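Fledelow Tissue Box with Wooden Lid
Grenemham Home – Kitchen and Bathroom
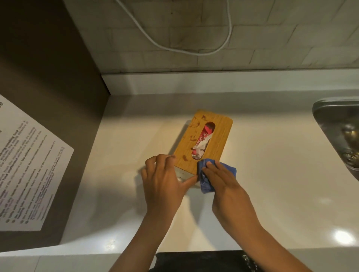

We've stocked the Fledelow for a few years now and it's still the one we put on our own counters. It does a small job well. You lift the lid, drop in your tissues, put the lid back on and pull the first one up through the slot. There's no fiddly flap and no little door to lose.

The lid is a light honey colour with the grain showing, and the corners are rounded off so it's kind to elbows and small foreheads. The slot is a long oval with plenty of room for fingers. The lid sits on a pale grey base with a brushed finish, and the two together look good beside just about anything – white tile, cream counters, a dark bathroom vanity. We've had one on the shop desk through every paint colour we've tried!

What fits
Most standard rectangular refills go straight in. If yours is a tall family-size pack, open the cardboard and put the stack in on its own. Plenty of people don't use it for tissues at all. Chi-keung Sin in our Prorska store keeps his shopping bags in one, stuffed in any old way and pulled out as he needs them, and we've heard from customers who fill theirs with dusters, napkins or dryer sheets.

Cleaning and spills
It lives in kitchens, so it's going to cop some sauce. Get to it early if you can.

Wipe the lid with a soft cloth, dampened with warm water and a drop of dish soap, and wrung out well. Hold the base steady with your other hand and follow the grain. Work in from the edge of a mark so you don't spread the colour further. Fold the cloth over to a clean side often, especially with anything red – tomato, beet, berry, curry paste. Dry it straight after with a towel and leave the lid off for an hour before refilling.

Please don't soak the lid or put it in the dishwasher. Skip steel wool and bleach too. If a mark has set, a paste of baking soda and water left on for a few minutes will often lift a good part of it. Try a bit on the underside first. The base just needs a wipe, and a dry cloth will take off fingerprints.

Oiling
Once or twice a year is plenty. Any food-safe wood oil will do, rubbed on thinly and buffed off. Ours usually gets done in July, when the shop is quiet. Go lightly near the slot so it doesn't pool on the inside edge.

Details
Item no.: 1610
Parts: 2 (lid and base)
Lid: wood, light honey
Base: brushed finish, pale grey
Refills: not included
Spare lids: sold separately, ask in store

A bit of background
The shape was drawn by Lefteris Mitsotakis-Vlachou at the Makris workshop. The first batch was 82 boxes and we were nervous about selling those. We've since passed 2000, and the only change along the way was a slightly wider slot, which customers had been asking for (thank you, you were right).

The natural grain varies, so your lid may be a shade lighter or darker than the one on our shelf. If you'd like to choose, come in and have a look through the stack – we're happy to open boxes.

Page updated 4/9/18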